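Stop copying trees you haven't checked

Jul 17, 2005

Right, quick one before I have to get the tea on, and I know it'll annoy a few of you. I've had enough of merged trees.

What set me off. I was on Genwood on Friday night looking for the parents of my Treloar lot, the ones who came out to Wimitwood from Cornwall, and I found a match. Lovely. Then another match. Then a whole page of them. 142 trees, every one with the same father for my Elizabeth - a John Treloar, born 1811, same village, same everything. You'd think that was settled then wouldn't you.

Went through them looking for a source. Seven had anything in the source box at all. Of those seven, every single one gave another tree as the source. So it's one tree, copied. One person guessed, years ago, and the guess has been handed round until it looks like a fact.

And it's wrong. I've got the burial. That John Treloar was buried aged 12. Parish register, my own eyes, on the film at the family history centre, and I paid for the print. He did not grow up and have a daughter called Elizabeth.

I wrote to the owner of the biggest tree. Very polite, I sent her a copy of the entry. Her answer was that so many people have him as the father that she'd rather leave it. So many people! They've got him becuase she's got him.

This is what I mean about numbers. A hundred trees saying the same thing is one piece of evidence if they all come from the same place. If it comes from a guess it's none. We all know this, it gets said at every beginners' night, and then someone goes home and presses the merge button because there's a little green tick next to it.

The sites are partly to blame. Enwood now sends me an email every week telling me it has "found" new ancestors for me. It hasn't found anything. It's matched a name and a date within a few years and it would like me to renew. I had one last December offering me a mother who was younger than her son.
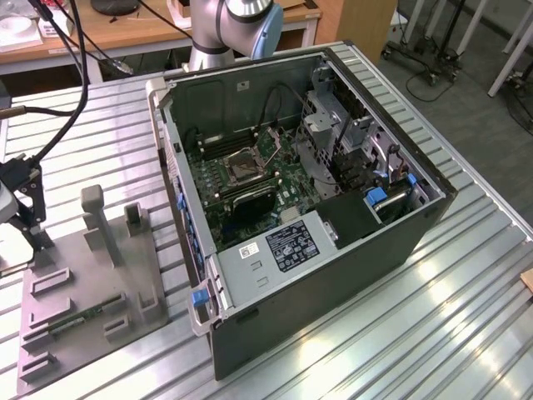 Kirsty Dunstan had a go at me about this when I said it at the last meeting, and I'll be fair to her, she had a point. Her view is that copied trees bring people in. Somebody types in their gran, gets four generations in an evening, gets hooked, and learns to do it properly later. She says if we'd all been told on day one to go and sit with a film reader for six hours there'd be half a dozen of us left. Maybe. I started with a photocopied chart from an uncle that had us descended from a duke, so I can't be too grand about it.

But later has to come at some point. Kirsty went back and checked hers. Most don't. They put it up, lose interest, stop paying, and the tree sits there for ever with the duke in it, and you can't get it changed as the email address doesn't work.

Another thing, and this one matters more than my Treloars. Some of what gets copied isn't anybody's to copy. Rangi Ngata has had his great-grandmother's line lifted off a page he put up for his cousins, and it's now in trees belonging to people who've got no connection to her whatsoever. With the names spelt wrong. And two living people listed, with birth dates. He asked for it to come down and was told by one man that it was "public information". It was not. It was told to him by his aunties and he was careful about who he shared it with. He's taken the page down now, so the cousins have lost it too. I think that's a real shame and I don't blame him one bit.

So what do I want. Not much.

Put where you got it. Even if it's "Auntie Joan said so". Auntie Joan is a source, she might be a good one. A blank box is no use to anyone.

If it's a guess write GUESS. Keith Pomare puts a question mark in front of the surname and it works a treat, it doesn't merge and anybody can see what he's up to.

Leave out the living. All of them, including the babies.

And if somebody writes to you with a burial entry, read it.

I did think about taking my own tree offline. Saskia Tuhiwai talked me out of it, she reckons if those of us with certificates all pull out then the copies are the only thing left to find. Fair enough. So it stays up, with Elizabeth's father blank. I'd love to fill him in. There's a William in the next parish who looks about right, a miner, but the marriage isn't where it should be and until I've got it he stays on a bit of paper in my folder and he is not going on any website.

I've had two emails since I started writing this asking who I think the father is. Not telling you! You'll only put him in.

If anyone has the Methodist registers for that circuit though, 1830s, I'd be very greatful for a look-up. I can do Wimitwood cemetery or the rate books in return, I'm down there most weeks.

Posted by Ashton Baxter. Filed under: Grumbles, Research, Treloar

Comments are open, keep it civil please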